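Parish Notes, 28 March 2026

Remembering our people — the memory book

Quick one from me as the printer wants everything soon and I am behind as usual. The memory book is going ahead. For anyone who missed the last newsletter, it's a bound book of life stories for members of the congregation who have died, going back as far as families care to go. We have 19 stories in so far. Some are a page, one is six pages (you know who you are, and no, I'm not cutting it).

Still hoping for more from the families who came over from Prakcombe when that church closed. A lot of those folks sang, taught, cooked and buried each other for decades and hardly a word of it is on paper. If your mother or your uncle was one of them, please call me. I'll come to the house. I can type while you talk.

What we need from you:
Full name, and the name people really used.
Where they were born, where they lived, what work they did.
How they came to faith, or how they came to us, if that's a different story.
One or two things they said or did that the grandchildren should know.
A hymn or a verse, if there was one.

You do not have to be a writer. Please don't be put off by that. The best thing sent in so far is half a page in pencil about a man who fixed the furnace before early service and went home to change his shirt and came back to usher. I read it standing up in the kitchen and had to sit down.

Dates are the hard part. Funeral programs are good for dates, better than memory. Three of the stories we have don't agree with the church register and in one case the register is wrong, it has the baptism before the birth. So check the family Bible, check the stone if you can get out there. If you can't find it, leave it out. "In the spring after the war" is fine with me.

A word about Dirceu Paiva, as several people asked. Yes, his story will be in. His daughters are writing it together and have promised it by the end of the month. Those of you who took his Wednesday-night — sorry, mid-week — Bible class will remember he came to ministry late, after thirteen years driving a bread truck, and that he did his seminary reading in the cab between stops. He married the girl from the Minami flower shop after asking her three times. He served two small churches before ours and never once, that I heard, spoke a hard word about either one. The girls would like to hear from anybody he married, baptized or sat with in the hospital. Even a line or two. They are trying to fill in the years before they were old enough to notice things.

They're also looking for a tape of his last Easter sermon. Somebody recorded it, we all remember the machine clicking off in the middle of the prayer. Look in your closets. 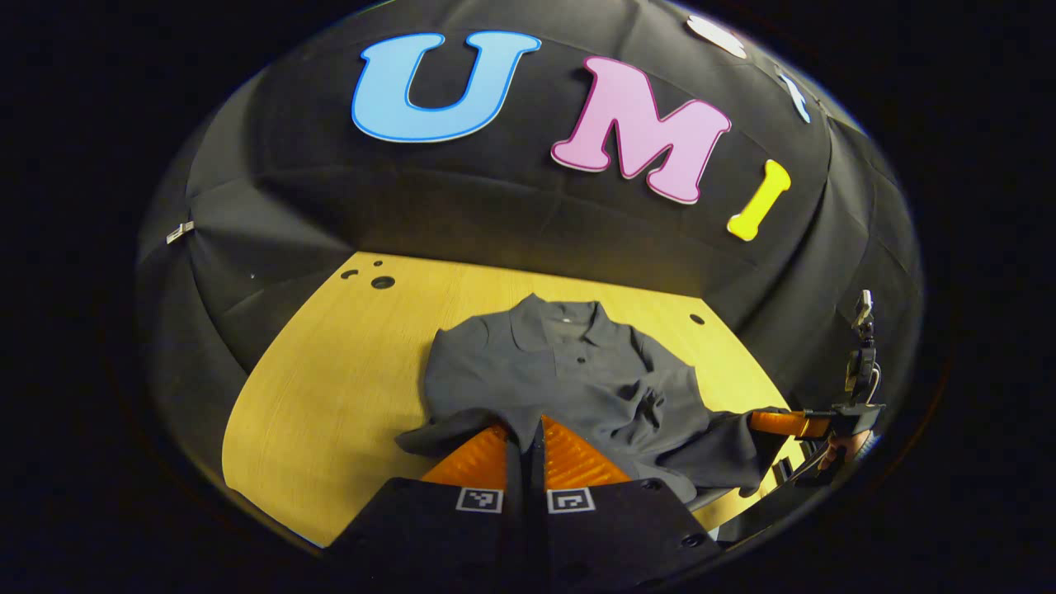 Letters and notes for the family can go in the box by the office door or straight to me. Please put your name on the back, last time we had a lovely one and no idea who to thank.

On pictures for the book. One per person please, two if it's a couple. Lend us the original and you will get it back, I am keeping them in a folder with your name on it. No newspaper clippings, they come out gray. Wedding pictures are nice but so is a plain one on the porch.

Cost. The first copy is free to each family with a story in the book. Extra copies will be at what the printer charges us and I'll put the price in the next issue when I have it in writing. We're using Mostex again, same as the cookbook, and yes I have asked about the binding. They say its sewn this time.

The book should be ready in September, in time for homecoming. We would like to read a few of the stories out loud at the service, only with the family's say-so. If you would rather yours stayed on the page, tell me, no hard feelings and no need to say why.

Readers wanted too. Clear voice, not too fast. If you can get through a paragraph about someone you loved without stopping, you're a stronger person than me, and I need you.

Rides to the Warnura cemetery for anyone checking stones — call the office, we'll fix up a carload. Wear boots, the low end is mud right up to the gate.

More next issue. Send me your peopel.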